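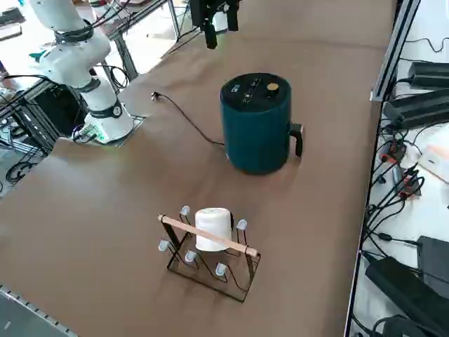 Teal one with the lid on, mug rack in front

Forum > Kitchen > Small appliances and worktop stuff

Cord length and drying rack: where do you put yours?

kfahy
May 10, 2022
Trying to sort out one end of the worktop. I've got the teal appliance with the black handle and the gold coloured knob on the lid, and the wire cup rack with the wooden dowel across the top. Both need to live within reach of a single socket and the sink. The cord comes out low down on the opposite side to the handle, so if I turn the handle to my right hand the cord heads off left, and my socket is on the right. Do people just run it round the back?

Also wondering if brown paper is any good as a liner under the rack. I had most of a roll left over from moving.

Kevin Fahy

bronden_lee
Round the back is fine. I'd keep the cord away from the front edge whatever you do. Mine has a loop at the back held with a twist tie.

Paper under a cup rack, no. It goes soft and sticks to the worktop. Get a tray.

marrowfat
Disagree about the paper. I use it under mine and change it every 2 days. Costs next to nothing and the worktop stays clean. You do have to shake the mugs off first.

bronden_lee
Every 2 days is a lot of paper. A tray you rinse once and forget.

Trukier
I'd be more bothered about having the rack right in front of the appliance. You end up reaching over the mugs to get to the lid. I had mine like that in the last flat and chipped 4 of them before I moved it. Put the rack to the side, sink side if you can.

kfahy
Fair point on the reaching. Moving it to the side means losing the space where I chop things though. The whole run is only 474 mm between the hob and the sink.

Trukier
Then turn the rack so the short end faces you. You can still get at the mugs.

eze_h
Does the dowel on those come out? I have a Bredier rack with a wooden bar and the ends went dark after one winter. I rub a bit of oil in now and it seems to help.

kfahy
No idea, haven't tried to pull it. It's pale wood with a rounded end. I'll have a go tonight.

marrowfat
Don't oil it if the mugs touch it. It gets on the rims.

eze_h
Food safe oil, wiped off properly. Had it on since October and no taste at all.

marrowfat
Each to their own. I'd leave it bare and replace it when it goes.

kfahy
Ok. Going to try the rack side on, cord round the back, and a baking tray under the mugs for now. Paper can go back in the cupboard. Will measure the tray first, I think it's a bit too wide.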